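How to Read a Weekend Box Office Report Without Getting Fooled

Mar 22, 2021

Theaters are filling back up in patches, the studios have started sending out their weekend numbers again, and my inbox has filled with people who want to know whether a movie "did well." Fair question. The answer takes a pencil and a small amount of suspicion.

Step 1: Check whether the number is an estimate

The figure you see at the end of the weekend is usually a guess made before the last day's tickets have been sold. The studio takes the first couple of days, predicts the rest, and mails it out with a cheerful headline. The final number follows, quietly, and is often smaller. Write both down. If the gap is wide, somebody was feeling optimistic.

Step 2: Find the screen count

A total by itself tells you very little. Let's use two March releases from my own notebook. Skendeck, a submarine thriller, opened on 913 screens. Ernwood, a family drama in which everyone inherits a house and regrets it, opened on 711. Skendeck took in more money and got the headlines. Divide each total by its screens, though, and Ernwood comes out ahead. More people were sitting in each room, presumably crying.

The sum is the weekend gross divided by the number of screens. You want the per-screen average. Some reports print it for you. Others leave it out, and you may draw your own conclusions about why.

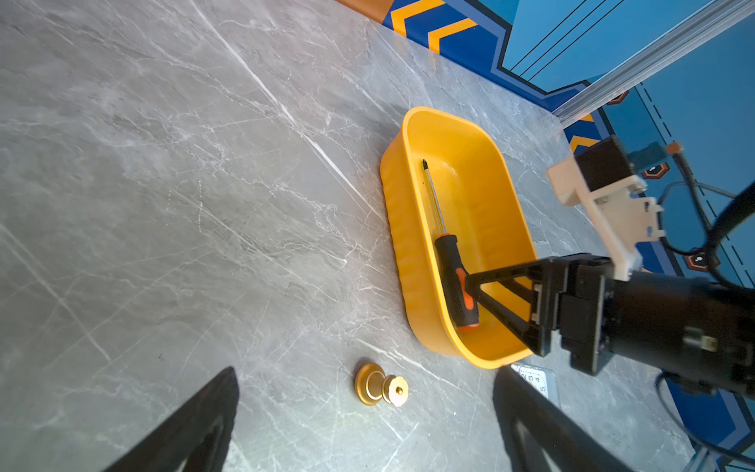
Step 3: Look at the drop

The second weekend is where publicity runs out and word of mouth takes over. Take the second weekend's gross, subtract it from the first, and divide the result by the first. You now have the drop, and you got there with basic tools. It's about as glamorous as a Phillips screwdriver lying in a yellow-orange plastic basket, and it will get you further than most of the charts people post. A movie that loses less than half its business is holding up fine. One that loses far more was probably sold on its trailer.

Watch out for holidays here. A long weekend puffs up the first number and makes the drop look like a cliff. Compare the same 3 days each time — never four against three.

Step 4: Ask what it cost

Theaters keep a share of every ticket, so a movie that grosses its budget has not broken even, whatever the poster says. The multiplier people toss around is 2, meaning it needs to gross twice what it cost. That's crude, and it leaves out marketing, but it's good enough for an argument at dinner.

Step 5: Distrust the adjectives

"Solid" means disappointing. "Strong in key markets" means weak in the others. Cakaseo, an animated feature about a pastry chef, was described in its own press release as "finding its audience," which I took to mean the search was still on.

Keep a page for each movie and update it for a month. By then the adjectives have usually dried up and the numbers have stopped moving.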